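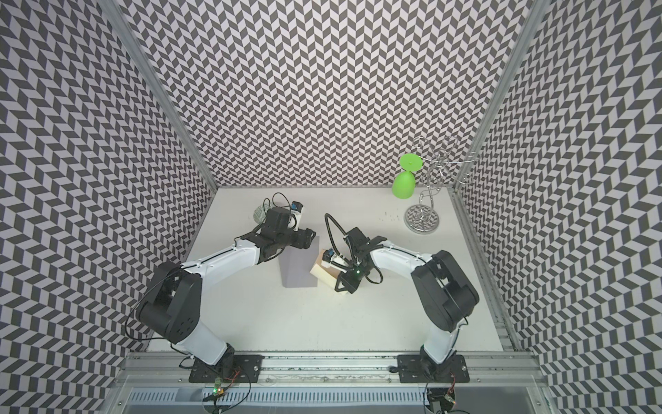
How Machines Work: When Things Go Wrong

The Robot That Squeezed Too Hard

Have you ever picked up a paper cup and crushed it by mistake? Robots do that too! Even a very good robot can have a bad day, and when it does, the people who work with it get to play detective. We think that's one of the best jobs in the world.

This is the story of a squeezing problem at a robot workshop called Rornau. The workshop has two robot arms that sit side by side on one long metal rail. Each arm has a gripper at the end, which works a bit like your thumb and finger. Each one has a small camera near its wrist as well, so it can look closely at whatever it is about to grab.

The arms practice with all kinds of things. A wooden block is an easy one. It's hard and it has flat sides, and you could squeeze it all day without hurting it. Gray foam is trickier, because foam squishes. A plastic wine glass is trickier still. Where would you hold it? By the foot? By the stem? Try it at home with a plastic cup and only two fingers, and you'll see how much your hand has to figure out.

And then there's paper!

What went wrong

One morning in May, the right arm had a new job. It was supposed to pick up a folded sheet of paper, carry it across the table and set it down standing up. It had done the same job 30 times the day before without a single problem. This time the gripper closed, and kept closing. Crunch! The paper came out looking like an old candy wrapper.

The team tried a fresh sheet. Crunch again. They tried 4 sheets in all, and every one got squashed.

Nobody was hurt. But the team stopped the robot right away and switched off its power before they reached in. That's a very important rule. A robot arm doesn't know the difference between a piece of paper and your finger. If it is squeezing too hard, the last place you want your hand is in the gripper.

Looking for clues

So what makes a gripper squeeze too hard? There were plenty of suspects.

Maybe the camera was fooled. If a robot thinks a thing is thinner than it is, it will close its fingers too far. Paper is hard for a camera, especially white paper on a pale table. Can you see why? There isn't much difference between the color of the paper and the color behind it.

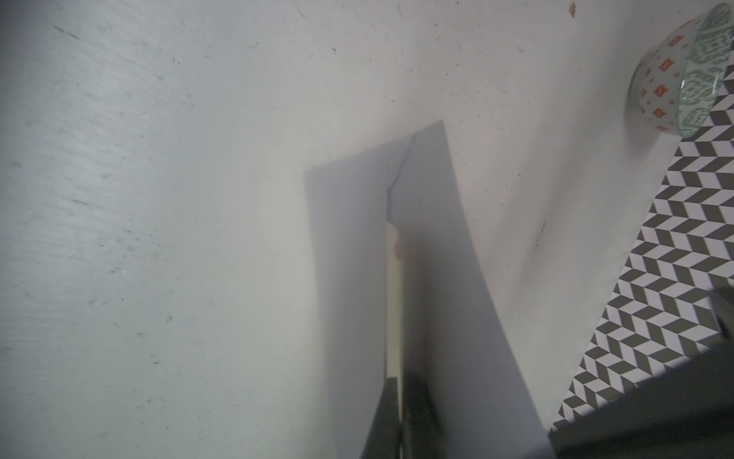
The team checked the camera first. They wiped the lens, took some test pictures and measured the paper in each one. The measurements were right. The camera was innocent!

Maybe the fingers were worn out. They took those off and looked at them under a bright lamp. No cracks, no loose screws.

The last suspect was the force limit. This is a number inside the robot's program that says, "Stop squeezing when you get to here." The team's robot program is called Kawaguchi, and it keeps a list of these numbers, one for each kind of object. On the scale they use, paper is supposed to be set to 4. When they looked it up, it said 97.

No wonder the paper got crunched! A 97 is a setting for heavy, solid things. The night before, someone had updated the list, and two lines had been swapped. The robot was doing exactly what it was told. It just had the wrong instructions.

Fixing it

Changing the number back took a few seconds. Making sure it wouldn't happen again took a lot longer, and that's the part engineers get really excited about (truly, they do).

Now, whenever the list changes, the program compares the new numbers with the old ones. If one has jumped a lot, the arms won't start until a person has checked it. The gripper also does a practice squeeze every morning on a small sensor called a Fimedau pad. The pad measures the push. If the push is too strong, a buzzer goes off and the arms stay still.

The team wrote down everything that happened, too, even the embarrassing parts — that way other workshops can learn from it.

Try it yourself

Fold a sheet of paper in half and stand it up on a table like a tent. Now pick it up near the fold with your thumb and one finger. Use the tiniest squeeze you can. Did it slip? Squeeze a little more. Keep going until you can lift it without making a dent.

Next, put on a thick winter glove and do it again. It's much harder, isn't it? The glove makes it difficult to feel how hard you are pressing — and a robot with no sense of touch has even less to go on than you do.

Words to know

Gripper: the part of a robot that holds things.
Force: a push or a pull.
Limit: the most of something that is allowed.
Sensor: a part that measures something, such as light, heat or a push.

From Prustetti, the science pages for curious kids. November 2019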